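Food Waste in Shared Break Rooms
Naledi Nkuna, project report, January

Why I picked this

I work part time at Odoi and every Friday the fridge gets cleaned out. Yogurt, half a sandwich, whole bags of salad. All trash. Wanted to know how much of it could of been eaten and why people leave it.

What I did

Made a short survey and sent it to staff on both floors. 100 went out, 76 came back. Also weighed what got thrown out of the fridge for 3 weeks with a kitchen scale from home. Sorted it into fruit and veg, dairy, cooked leftovers, bread, other. Drinks not included, too messy to weigh. 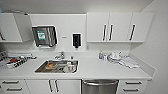

RESULTS

Cooked leftovers were the biggest group by weight every week. Fruit and veg second. Bread hardly anything, people seem to finish it or take it home.

Main reason given in the survey: forgot it was there. Next was plans changed, so somebody bought lunch out instead. A few wrote that they weren't sure if the food was still safe so they left it for the clean out.

Most people said they would use a shelf for food anyone can take. Fewer said they would put there own food on it.

Problems

Three weeks is short. One week had a staff lunch from Morkel, with trays left over, and that pushed the leftovers number up. Survey answers are also just what people say they do.

Next steps

Try date stickers for a month and weigh again. Would like to compare with the Konska office if they let me in with the scale. Survey questions and the weight table are in the appendix.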